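Unit 6: Automation at the Packing Bench
Module leader: Nkechi Shehu

At the Sandley site, Devden employs 38 people in finishing and packing. Soft goods are harder to automate than boxed items, as fabric folds and shifts when it is handled. Staff who once lifted every piece by hand may now guide or check a gripper for part of the shift. 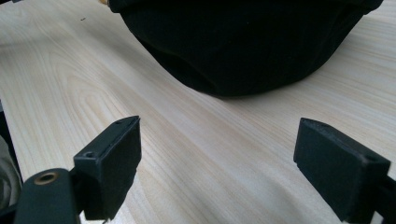
Figure 6.1. Open gripper fingers and a black fabric article on a wooden tabletop.

Such a change affects job grading, training time and rest breaks. Employees at Sandley received 11 hours of instruction before the new duties began, and their pay bands were reviewed in March.

Reading for the seminar: the Yusuf report, sections on consultation and redeployment. Bring written notes of 300 words.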